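Clandatik notebook, December
Token voting model, third go

Picked this up again after lunch with a very large tea. Quick recap for anyone opening the notebook at this page: we're trying to work out how easy it would be for a handful of wallets to push a spending vote through the Wellano treasury, and whether the time lock they're so proud of would slow anyone down. Ionuț thinks it would. I had my doubts last week and I have more of them now.

So, the data first. I pulled every vote since the Wellano launch, 348 proposals in all, and threw out the ones that never got as far as a proper ballot. The export is horrible (why are there two different date formats in one column, who does that?) and I lost most of the morning to it. Siwan had already written a little cleaner for the Brurska set and it nearly works on this one. The bit that breaks is delegated votes. Brurska counts a delegated vote once, under the delegate. Wellano lists it under the delegate and again under the holder, with the second row set to zero, except when the holder changed their mind halfway, and then both rows have a number in them. I've patched it so the later row wins. Siwan, please look at that patch before you trust anything further down this page!

After cleaning, 1158 wallets voted at least once. Sounds healthy until you sort them by weight. The top nine carry any vote they agree on. I ran it with a low turnout and a high one and it came out the same way each time, though at high turnout they do need all nine to stick together, and at low turnout four or five would be plenty.

Then I did the simulation. 1000 runs, random turnout drawn from the real ballots, one dodgy proposal slipped in each time asking for a chunk of the treasury. The big wallets are set to be lazy (they skip most small ballots, same as in the real records) and the attacker borrows tokens just before the snapshot and hands them back afterwards. I'd expected the cost of borrowing to put people off. It doesn't, or not by much, as the snapshot is a single moment and you only pay for a very short loan. If they averaged the balance over a few days the whole thing would get a lot more expensive. I want to try that next, and I'll be quite cross if it fixes everything, having spent so long on the fancy version.

About the time lock. The idea is that a passed proposal sits and waits before any money moves, so people can spot a bad one and shout. Fine. But the only ones who can cancel during the wait are the holders of the veto key, and I can't find anywhere in the Wellano documents that says how they'd be told. There's a forum. I went and read the forum. It's mostly people asking when the price will go up.

Ionuț reckons I'm being unfair and that the key holders would be watching the queue anyway. Perhaps! I've put a setting in the model for it, called "awake", between zero and one, and we can argue about the number over a biscuit. At anything under a half the lock does very little.

One thing I got wrong last time and want written down: I had the quorum as a share of all tokens. It's a share of tokens that aren't locked up with the founders. Makes the bar lower. The old charts are all too kind to Wellano, so please don't send them to Bălan. I've moved them into the folder marked old. 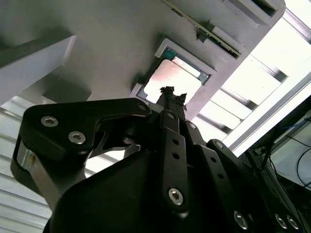
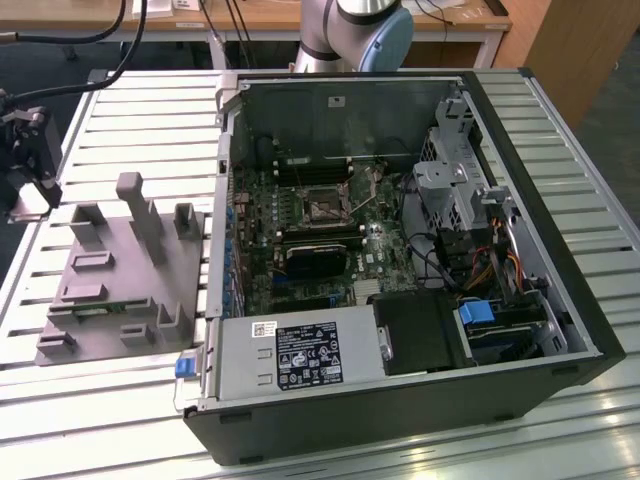 Bălan wants two pages in plain words, for investors who have heard of tokens and not much more. I've started a draft and it's already too long. I think the story to tell is the borrowing one. People understand somebody borrowing a vote for an afternoon and giving it back. The delegated stuff can go in a note at the end, or nowhere.

Also need to decide if we name Brurska as the comparison. Their set-up is better in most ways but it had that muddle with the duplicate ballots, and I don't want us to look as if we're selling it. Siwan says name it and list the faults too. I'm leaning her way.

Still to do:
averaged snapshot, a few different window lengths
check the patch (Siwan)
ask Wellano how the key holders get told, and whether there's a spare key
rerun all the charts with the right quorum
find out why run 348 gives a negative treasury, I suspect the fee gets taken off twice

Left the averaged version going at ten past five with the seed written at the top of the script. If the output folder is empty in the morning, the settings file needs the full path and I'll have forgotten to put it in again.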